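Gakotico Sanitärmodul: Häufige Fragen
Stand: September 2022

Was umfasst das Sanitärmodul?
Das Modul erweitert die zweiarmige Gakotico-Plattform um das Wischen von Waschbecken, Ablageflächen und Armaturen. Enthalten sind das Softwarepaket, ein Satz Wischtücher und die Einweisung vor Ort durch unser Team in Jinosdale.

Welche Becken werden unterstützt?
Keramikbecken mit rechteckiger oder ovaler Grundform, freistehend oder auf Unterschrank. Glasbecken und Becken mit stark strukturierter Oberfläche sind derzeit nicht freigegeben.

Wie läuft ein Wischvorgang ab?
Der Roboter positioniert sich vor dem Becken und erfasst die Innenkontur. Ein Arm führt das Tuch mit geregelter Anpresskraft, der zweite bleibt in Ruhestellung. Gewischt wird zuerst an den Seitenwänden, dann am Boden und zuletzt um den Ablauf.

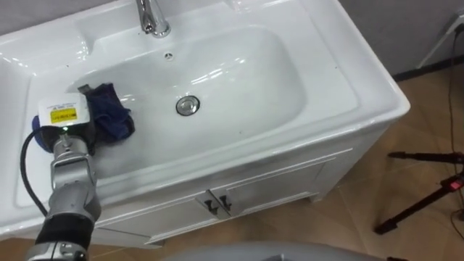 Die Anpresskraft ist in 3 Stufen einstellbar. Für glasierte Keramik empfehlen wir die niedrigste Stufe; höhere Stufen sind für Kalkränder vorgesehen und müssen in der Bedienoberfläche einzeln freigegeben werden.

Muss ein bestimmtes Tuch verwendet werden?
Nein. Geeignet sind fusselarme Tücher ohne Ösen oder Aufhänger. Dunkle Tücher werden auf weißer Keramik zuverlässiger erkannt als helle. Nach 5 Becken fordert das System einen Tuchwechsel an.

Wie viel Platz wird vor dem Becken benötigt?
Zwischen Roboterbasis und Unterschrank müssen 400 mm frei bleiben. Türen und Schubladen sind vor dem Start zu schließen — der Roboter öffnet und schließt sie in diesem Modul nicht selbst.

Werden Rückstände am Ablauf entfernt?
Lose Partikel in der Regel ja. Eingetrocknete Rückstände unter dem Dichtungsrand erfordern eine manuelle Nachreinigung. Der Ablaufstopfen wird nicht angehoben.

Wurde das Modul extern erprobt?
Der Dienstleister Ó Dubhghaill hat es im Juni in Nadivville eingesetzt und dabei 156 Wischvorgänge protokolliert. Den Bericht von Vimala Bangera senden wir auf Anfrage zu.

Wer hilft bei technischen Fragen?
Inbetriebnahme: Elango Raju. Ersatzteile und Wartungsverträge: Wenche Lindholm. Bitte die Seriennummer der Basis und die Softwareversion angeben.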